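Search this site Search Go

Your planner is fine. Please go look at your timestamps.

I've now had the same argument in three different labs, so I'm going to write it down once and send people the link. It goes like this: the arm does something dumb, and everybody opens the planner. Kourosh Esfahani and I lost most of May that way at Voviron. We swapped cost functions, we swapped samplers, we had a very heated lunch over collision margins (I was wrong about those, fine). The actual bug was that our pose stream and our joint stream disagreed by 54 milliseconds, and every demo we'd recorded had that baked in.

Fifty-four! That's plenty for a moving hand to be somewhere else by the time you log it.

So my opinion, and I know it's not a glamorous one, is that a small team should spend its first month on the boring recording tools and leave the clever stuff alone. Write the clock check. Write the replay viewer. Make it refuse to save an episode when a marker pose jumps farther than a wrist can travel. Ineke Van Leeuwen thinks I'm overdoing it and that a good enough policy will soak up the noise, and she's shipped more than I have, so weigh that however you like. But I've replayed 874 episodes by hand with a bad viewer and I'd rather not do it again.

The cube markers are where this bites hardest. You get a pose from whichever face the camera likes, then the hand turns, another face wins, and your nice smooth path has a little hiccup in it. Filter it too much and you've added lag, and now we're back to the timestamps.

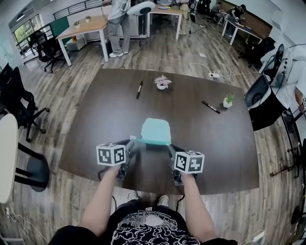 Two hand-held grippers, a marker cube on each, and a teal-blue object between them.

Try a dull test before you touch the planner: hold both grippers still, log 100 frames, and plot it. Then tap one on the table and see whether every stream feels the tap at the same moment. Kourosh has ours running at startup now, and it still catches us every couple of weeks, usually after somebody updates a driver.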